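Teaching cable work by hand, part 4: connectors inside a PC case

I've been putting this one off. The previous three parts covered free-space moves, pick and place, and the drawer task, all of which behave reasonably well when you hold the arm and walk it through the motion. Cables inside a desktop case don't, and most of October went into finding out why.

The setup is the same as in part 3. One arm, gripper on the end, wrist camera, and a leader arm on the other side of the bench that I move to drive it. Teaching software is Rullel, which records joint positions, gripper opening and the camera stream against one clock. Kęstutis Bite wrote most of the recording side and has been patient about my bug reports.

Kinesthetic teaching first, meaning you put the arm in a compliant mode, grab it near the wrist and push it where it should go. I recorded 18 demonstrations this way and threw all of them out. Two problems. My hand and forearm were in the wrist camera view for a good part of every run, so the policy would have been trained on pictures it will never see again. The second problem is force. When you push the wrist, the load you feel in your palm is friction from six joints plus whatever the connector is doing, and the connector is the smallest term. I bent a pin on the second afternoon and didn't notice until I reviewed the recording.

So, teleoperation. The leader arm is lighter, and nothing of mine needs to be near the gripper. The cost is that you feel nothing unless you add force feedback, and the feedback we have is one channel of vibration on the handle, scaled from motor current. It's crude. It does tell you when a connector has bottomed out, with a delay I can live with.

Notes on the recording procedure, for anyone trying the same thing:

Motion scaling at the leader is set to half inside the case and full outside it. I switch with a foot pedal. Indrek Strazds suggested making the switch automatic based on height above the case floor, and we tried that, but the scale changed in the middle of a reach twice and I went back to the pedal.

Grasp the cable close behind the connector body. If you take it farther back, the free end swings and you spend the rest of the episode chasing it. This sounds obvious and I still had to discard a batch over it.

Pause for a moment before contact. The pause gives the segmentation script a clean velocity minimum to cut on. Without it the approach and the insertion end up in one segment, and the learned insertion starts too early.

Reset the harness between episodes, and don't reset it to the same place. Early on I was tidy about this and got a policy that worked for one cable shape. Now I push the loose cables somewhere else each time before hitting record.

A second person is useful. Agnese Priedītis did a lot of the case handling while I drove, which mostly means keeping it from sliding and moving things clear of the gripper.

The wrist view is what I work from when I'm driving. I have a wider camera on a stand too, but I stopped looking at it after the first few sessions.

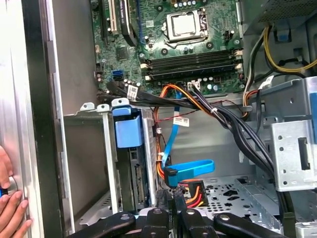 Wrist camera view, cable end held between the center fingers, near the power plug on the case floor.

Black cable in a black gripper is a poor combination for the vision side. Contrast between the fingers and the cable end is low, and the boundary moves with the lighting. Afonso Pinheiro wants to put colored tape on the fingertips. I'd like to avoid that until we know how much of the error really comes from there, but I'll probably lose the argument.

Current numbers. The dataset has 1,511 episodes after filtering, from some 3,000 recorded. Most of the rejects were dropped grasps, and a smaller share were clock faults from before Kęstutis fixed the timestamp bug. The policy trained on the filtered set completes 72 percent of insertions on cable positions it hasn't seen. Failures are mainly angular: the connector arrives at the right place, rotated a few degrees, and the policy pushes anyway.

I think the fix is in the demonstrations. I almost always arrive at the right angle when I drive, so there's very little data showing what to do when you don't. The next batch will be deliberate bad approaches, with a correction before the push. Recording those is slow and a bit unpleasant, as you have to miss convincingly.

The config files for the pedal and the vibration scaling are in the usual folder. Part 5 will cover the correction data, assuming the replacement pedal arrives.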